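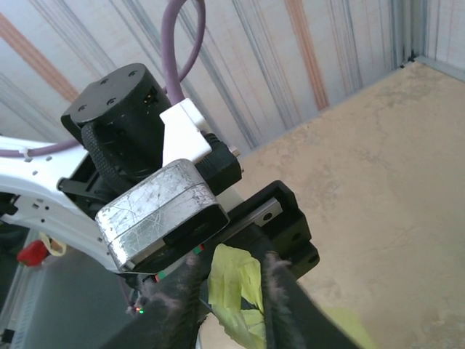

Cornel Mihăilă
Applications lead, Brunon

Zollus is our tabletop kit for shops and training rooms that want two robot arms working side by side on small, soft or awkward items. It comes with both arms, their grippers, the rail they bolt to and a license for Itden, the software that runs them. This page follows one packing exercise: putting play produce into a thin plastic bag.

Thin bags are hard for grippers. They fold, they slide, and they cling to whatever touches them. We use soft padding on the fingers for this kind of work. The padding frays with use and the strands start to stick out along the edges. That is normal wear. It should be changed when the hard part of the finger begins to show through, and the kit includes 2 spare sets. Changing a set takes 4 screws and a small hex key.

Scratches on the metal block above the fingers are cosmetic. The slider is the part to look after. Wipe the guide rail with a dry cloth at the end of the day and keep oil off it -- oil picks up lint from the padding. Check the cable tie on the arm link while you are there. If the cable has pulled tight over the joint, cut the tie, give it more slack and fit a new one.
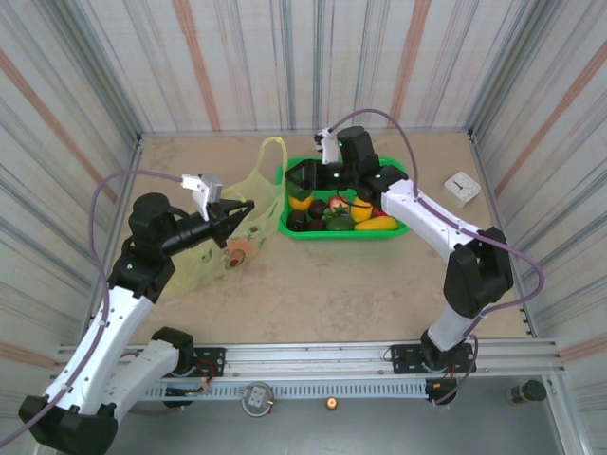 For bag work we normally give each arm its own job. One handles the bag and the other goes to the tray. Itden lets you set this up as two separate routines with a shared stop, so a fault on one side holds the other side too. New users usually find it easier to teach the bag arm first and leave the tray arm parked until the bag routine is steady.

The produce set is sold separately. We like it for training because the pieces are different shapes and colors, and a round plum needs a different approach from a long mango. Start with the round ones. Set the tray near the back of the table so the arm can come in from above, and leave open space between the tray and the side wall.

Both arms mount to the aluminum rail at the front. The channel below it is perforated, so cables can be tied off wherever you need them. Tighten the mounting plates again after the first 25 hours of running.

Wall panels are optional. Customers who order them can choose plain or striped. Taheri handles delivery and setup for Zollus, and spare finger padding can be ordered from them directly. Lead times for the full kit are longer in May.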